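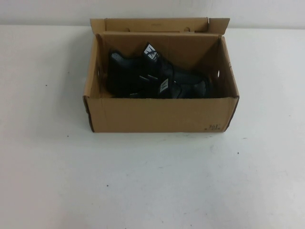
Brahim Ragab wrote to us that he keeps every pair in the carton it was bought in, and wanted to know if this is bad for the shoes. We receive this question more than any other, so we put it first.

Frequently asked questions about storing shoes in cardboard boxes
Kuniditz Shoe Repair and Care

Is it bad to keep shoes in a cardboard box?

No, in most homes it is a good solution. Cardboard lets some air pass, keeps the dust away and protects dark leather from the sun. The problem begins when the box stands in a damp cellar. Then the cardboard takes the moisture and gives it to the shoe. If you have only a cellar, please choose a plastic box with openings and put it on a shelf.

Do I need holes in the box?

They are useful but not necessary. Hand holes at the sides let the air move and make the box easier to pull from a high shelf. If your box has no holes, open the lid for one hour every month, and this will be enough.

How do I prepare the shoes before I put them away?

Brush the soles and the seams. Wipe the upper with a soft cloth that is only a little damp, and let the shoes stand in the room for 2 days. Do not put them near a radiator. After this, fill the toes with plain white paper. Newspaper can leave color on a light lining.

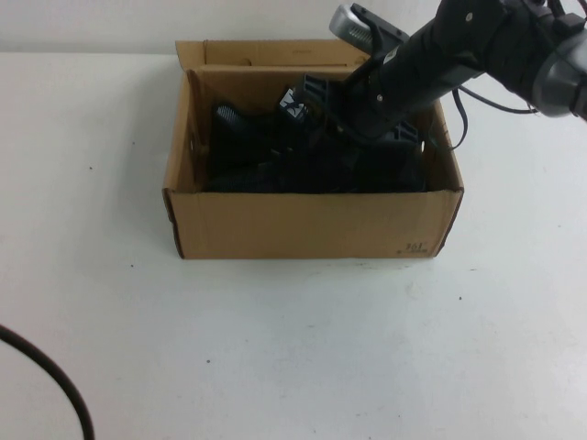 The laces should be open, so that the tongue can lie flat and does not get a fold in the wrong place. Shoe trees are better than paper if you have them, but they make the pair heavier, and you should check that the lid still closes.

Can I put other things in the same box?

We do not recommend it. A brush with hard hair or a tool with a sharp corner can mark the leather, and a tin of polish can open by itself in summer. Keep the care things in their own box. It may be an old shoe box too, if you write on it clearly what is inside.

My box has a tear. Should I throw it away?

It depends where the tear is. When the floor and the corners are strong, a tear in a side wall is not serious, and you can close it with paper tape from the inside. When a corner is open, the box will lean under the weight of the others and it is better to replace it.
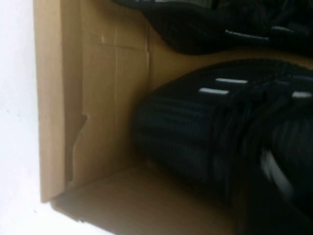 Please do not use strong plastic tape on the inside. The glue becomes soft in warm weather and it can stick to the shoe. Urs Wallner, who answers the letters in our Cilstead shop, had to clean such glue from a pair of black shoes in July and it took him the whole afternoon.

How should the two shoes lie?

Put them on their sides, with the toe of one next to the heel of the other, and a sheet of paper between them. Patent leather must always have this paper, as two shiny surfaces can stick together. For boots, please use a long box and do not bend the shaft.

How many boxes can I stack?

Four or five of the same size is fine. The heaviest goes at the bottom. Leave the width of a hand between the stack and an outside wall.

Where should I do the sorting and packing?

A smooth white table is the best place. Small dirt is easy to see on it, and you can wipe it before the next pair comes. If the table is one you like, put an old towel on it, because grit from a sole scratches. 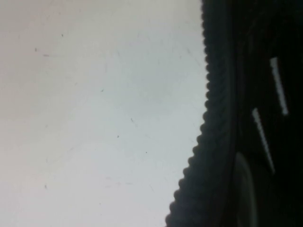 Small specks and faint marks on a pale surface.

Do you sell empty boxes?

Yes, in our shops in Cilstead and Strachan. They come flat, and you fold them at home. The standard size is item 637 and fits most adult shoes up to 29 cm long.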